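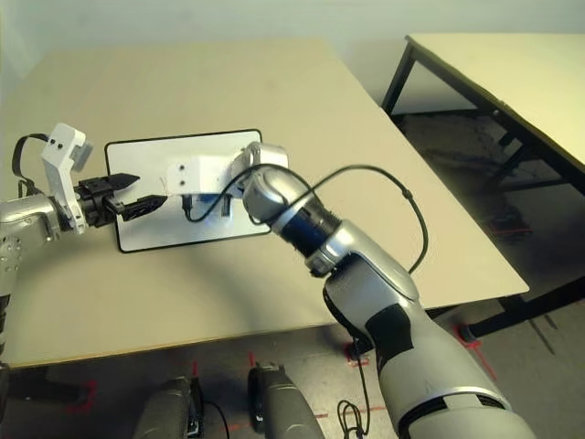
Deux bras au-dessus d'un plateau blanc à bord noir.

15 décembre 2023

Vite fait avant de repartir au boulot. La compil de Lukon est sortie cette nuit – 92 minutes, que des morceaux fabriqués avec un seul synthé, le vieux Hellwig que Cormac Geraghty traîne depuis toujours. Écoutée deux fois déjà. Enfin une fois et demie, je me suis endormi pendant le long drone du milieu (c'est un compliment).

Ce que j'aime : l'ouverture de Cutix. Presque rien pendant deux minutes, un souffle, une note grave qui tourne, et puis le séquenceur arrive par la gauche. Au casque c'est énorme. Sur les enceintes de la cuisine, beaucoup moins.

Moins fan du Flunix. Trop de reverb, trop propre, on dirait la musique d'attente d'une banque. Brendan Buckley me dit que j'ai rien compris et qu'il faut l'écouter fort. Bon. J'ai réessayé fort. Toujours la banque.

Le morceau de Geraghty lui-même est planqué en avant-dernière position, dommage, c'est le plus beau. Des arpèges qui se décalent, très école de Berlin, avec un accord qui ne se résoud jamais. Je l'ai mis en boucle dans le bus, raté mon arrêt.

Côté pratique : téléchargement à 10 euros, FLAC ou mp3, et une cassette tirée à 40 exemplaires. J'en ai commandé une alors que mon lecteur mange les bandes. Les frais de port sont corrects. Le livret en pdf est illisible sur téléphone par contre, gris clair sur blanc, pitié.

Brendan prépare une émission dessus pour la fin décembre, il cherche encore des prises live du Hellwig. Si vous avez ça sur un disque dur, écrivez lui. Pas à moi, je répond jamais à mes mails.

Je reviens sur la deuxième moitié dans la semaine, faut que je réécoute le drone réveillé.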